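Who Gets to Call a Painter Regional?

The wall label beside Washington Seixas's harbor paintings in Himville calls him "a beloved regional artist." I have read it more than once and I still don't trust it. Beloved by whom? He sold very little for most of his life, and the people now praising him had plenty of years to buy something.

What bothers me more is the word "regional." Museums hand it out when they want to be kind without committing themselves. A man paints the same stretch of water for decades, gets the gray of a winter morning right again and again, and his reward is a word that tells visitors from elsewhere they may walk past. Put those same paintings in a bigger city and the label would talk about "sustained attention."

Jeferson Vieira, who wrote the catalog, argues that the label helps. Local pride brings people in, he says, and people who come in will look. Maybe. The catalog lists 743 works on paper, and the show hangs two of them. The rest of the space goes to oils, a timeline, and a glass case of old brushes. I have never learned a thing about a painter from his brushes.

The watercolors are where Seixas took risks. In the Meesuk sheets, made one March when he was apparently too broke for canvas, he lets the paper do half the work, and a few of them fail badly. I would trade the whole timeline for one of those failures. You can see him decide to stop a minute too late.

I'm told the drawings are hard to light and slow to frame. That may be so, but more than 500 people came to the opening, and I doubt many of them came for the timeline. There was money for a gift shop. There was money for tote bags with a boat on them, and the boat isn't even one of his.

I will go back once more before it closes, mostly for the small oil by the exit, which has no label at all and looks better for it.
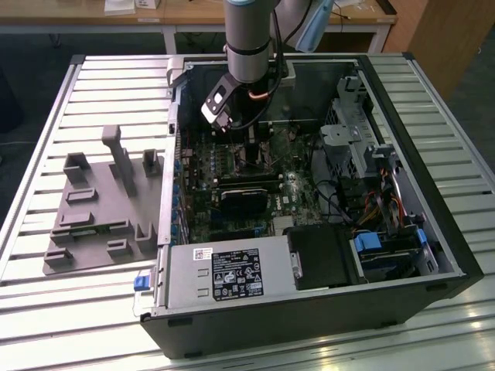
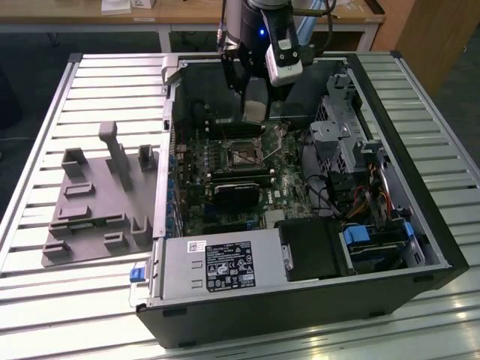

Both pictures: a robot arm's gripper over the motherboard of an open computer tower, on a slatted aluminum table.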